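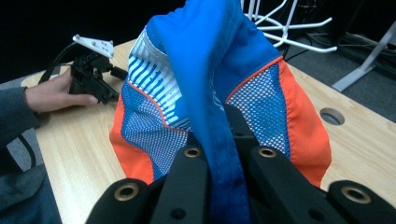
Blue and orange sports fabric in the gripper, Sopacua open day

dgingting_8
Went along to the Sopacua open day, 2024-02-09, and got a go with the hand-held gripper. You squeeze, it pinches, and you try to fold the thing. Mine ended up a right lump but I loved it!!

Multard
Thin slippery stuff is a rotten choice for a demo. Give people a towel.

kerstin_d
Disagree, towels are easy. The mesh is the interesting bit - it catches on everything. Did Aslı do the talk again?

dgingting_8
She did, and she reckons they want 600 folds by July. Over 400 done so far.

Multard
And how many of those were neat? I'd sooner see the arm do it by itself, we all know people can fold a shirt.

kerstin_d
You haven't seen mine. Anyway the arm was running at the last one, Thomas stood there for ages watching it do socks.

tsala2042
Guilty. Is the next one at Beststead or same place?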